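Ulton Adult Swimming Project: interim report to the Vergara Fund
Feb 2, 2022
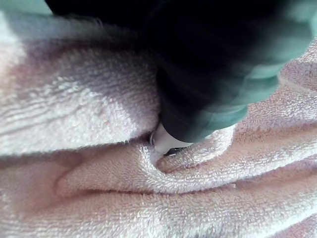 Report covers everything since the last one. Apologies it's shorter on the finance side than you asked for, the full spreadsheet is coming separately once the pool hire invoice has been corrected (see Money). Headings are the ones from your template except I've joined "Outputs" and "Activity" together as I was writing the same thing twice.

Where we are

Lessons running again at Ulton Baths. Beginners in the small pool, improvers in the two end lanes of the main pool. Both groups in the evening after the club swimmers have finished. Beginners group full with a waiting list. Improvers has space and we could do with filling it.

We said in the application that we'd move people from beginners to improvers at the end of each block. In practice it's slower. A block is six weeks and for an adult who has never put their face in the water six weeks gets you to floating, pushing off the side, a few strokes with a float. Not to the deep end of a main pool with lane swimmers thrashing past. So most beginners have asked to repeat the block and we've let them. That's good for the swimmers and bad for the waiting list. Would like to talk to you about this, see Changes.

Activity and outputs

Beginners block one: finished. Block two: finished, with a gap in the middle when the small pool was shut (boiler). Block three: started, going well.

Improvers block one: finished. Block two: under way.

Women only session: started late but now regular. This was the one most asked for at the open evening on the Vindell estate and it shows, people come early. The blinds on the viewing gallery stay down for this session, agreed with the pool manager in writing after one mix up. Female teacher and female lifeguard every time so far. The lifeguard part is the hard bit, the baths are short of lifeguards generally, and we've twice had to start late while somebody was found.

Water confidence taster at the open day: done. Ten minute slots, no need to book. Very popular, would do it again but with a proper sign up table, as we lost a lot of phone numbers by writing them on a damp clipboard.

Leaflets: 1000 printed, nearly all gone. Went to the surgery, the library, the two primary schools (book bags), the launderette, the shops on the Vindell parade. The launderette one brought in more people than the surgery. Reprint needed with the new times on.

Text reminders: now set up through Zoliso. Goes out the afternoon before. Noticeable difference in turn up. People also text back to say they can't make it, so we can offer the place to someone on the list. Took a while to get going because the first version sent everyone the reminder for the wrong group. Sorted.

Kit. We bought floats, woggles, some goggles in adult sizes, and a box of spare towels and costumes for people who come without. The spares get used much more than we'd expected. For some it's that they've come straight from work, for others it's plainly that a costume and a decent towel is one more thing to buy. We don't ask. Towels go home with one of the helpers for washing and come back the week after, a few don't come back and that's fine. Would like to add to the box, particularly larger costumes and the long sleeved kind. A small line for this is in the revised budget.

What people have told us

We did the short feedback form at the end of each block, plus a chat at the side of the pool for anyone who'd sooner talk than write. Main things that came up:

The water in the small pool is warm enough, the changing room isn't. Came up over and over. We've passed it on. The baths say the heaters are on a timer and it's being looked at.

Being with other adults matters. Several had tried a general session and been put off by children jumping in, or felt daft. One woman said she had sat on the bench at the side of every family holiday for twenty years and would like to stop.

Breathing is the thing everybody finds hard. The teacher now spends the first part of each lesson on it whatever the level. Blowing bubbles, basically. Nobody minds once they've started.

Times. Evening suits most, but the shift workers want a morning. There's a request for a mid morning slot from parents too, straight after school drop off. We've asked for a price from the baths, not had one.

Two people didn't like it and left. One found the pool too loud. The other wanted to be swimming lengths by the third week and was cross that they weren't. Fair enough, we could be clearer at the sign up stage about what a block will and won't do.

A bit from one of the forms, used with permission: "I went on my back and let go of the float and I just lay there. I have never done that in my life. Told everybody at work."

What hasn't gone well

Boiler. Small pool shut and no notice. We found out from the sign on the door, and so did the swimmers, standing outside in the rain. Beginners lost part of the block. We added the missed lessons on at the end, which pushed block three back, and some people couldn't do the new dates. The baths have agreed to ring us directly if it happens again.

Teacher cover. We have one main teacher and one who can step in. When both were off ill the lesson was cancelled. Need a third name on the list. There's a level two teacher who's interested but she's waiting on her renewal coming through.

Men. Hardly any in beginners. More in improvers but still not many. The men who do come say they didn't want to admit they couldn't swim. We tried a poster in the sports bar and at the bus depot, nothing came of it. Next try is asking the men already in the group to bring someone.

Crèche. We said we'd look at childcare during the women only session. Looked at it. The community room at the baths isn't registered for it, and the next nearest room is a ten minute walk which defeats the object. Parked for now, not given up on.

Newsletter. Said quarterly. Have done one. Will do a second before the summer, but to be realistic the texts are doing that job.

Money

Received from you this period: second instalment, as agreed.

Spent on pool hire: to be confirmed. The invoice from the baths charged us for the weeks they were shut. They accept it's wrong. Waiting for the credit note, chased it again this week.

Teaching and lifeguard costs: on budget. Slightly under becuase of the cancelled lesson, but the extra lessons on the end of the block take that up.

Kit: overspent a little, covered from the publicity line which was underspent.

Remaining to the end of the grant: £3350, before the corrected invoice. That is enough to finish the blocks we promised. It isn't enough to add the morning session.

Swimmers pay what they can into a tin, and that goes on hardship places and bus fares. We don't count it as income against the grant, it's shown separately. Let me know if you'd rather see it done differently.

Changes we'd like you to agree

1. Let beginners repeat a block without it counting against our target for new swimmers. Or change the target to lessons attended, which would be simpler to record and a truer picture.

2. Move what's left in the publicity line over to kit and the leaflet reprint.

3. Run the last beginners block as 4 smaller groups one after another instead of one big one, if the baths can give us the time. The teacher thinks people would get on faster. Costs the same in teaching, a bit more in hire. Figures in the spreadsheet when you get it.

4. Push the end of project event to June so it can go outside. The paddling pool area at the back is open by then and there's room for the stalls.

Next steps

Chase credit note.
Reprint leaflets with new times.
Get the third teacher signed up and on the cover list.
Price for a morning slot. If it comes in at anything sensible we'll put in a seperate request, not expecting it out of this grant.
Finish block three, do the forms, ring round the people who dropped out.
Speak to the tenants' group on Vindell about a second open evening. They were good hosts last time and have offered the hall for nothing.
Talk to the baths about what happens after the grant ends. They have said they'd consider keeping the women only session in the normal timetable at the normal price. Not in writing yet. Normal price is too much for a good half of the group, so we'd still want to be raising something for hardship places.

Visit

You asked about coming to see a lesson. Yes, please do. Improvers is easiest as there's seating. Beginners would rather not be watched, we asked them. For the women only session it would need to be a woman from your side. Give us a week's notice so we can tell the swimmers. Parking is round the back, the front is permit only in the evenings, and dress for heat on poolside.

Spreadsheet to follow. Attendance sheets are attached with names taken off.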